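3.2 Where the survey answers came from

I should say up front that I never planned to write a paper on how people remember recipes. I was supposed to be looking at old church cookbooks from Grodville, and then folks kept telling me their grandmother's version was different (always better, too!), and I got hooked. So in February I mailed a short survey to 2000 households in Grodville and Nodside, and 434 of them came back, which thrilled me to pieces.

The survey asked people to write down one family dish from memory, no peeking at the card. Then they copied out the card itself on the back page, if they still had one. I read every single answer at my kitchen table, and my coding sheet got messier by the day.
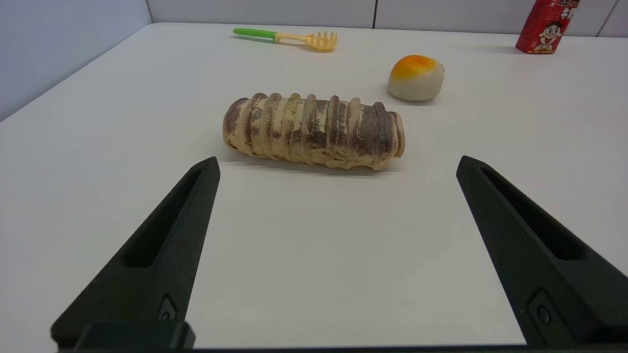 Figure 2. Tabletop, open area at center.

Salt was the big surprise for me. People left it out of the remembered version all the time, even when the card called for it twice. Sugar they almost never forgot! I had guessed the oven temperature would be the first thing to go, but the Nodside bakers had it down cold, and a few even argued with their own cards in the margins.

I did leave out 40 surveys where the two versions were clearly for different dishes (one started as dumplings and ended as a pound cake). Those are in the appendix, and I'll get back to them in Section 5, where I compare my numbers with the older Minska study.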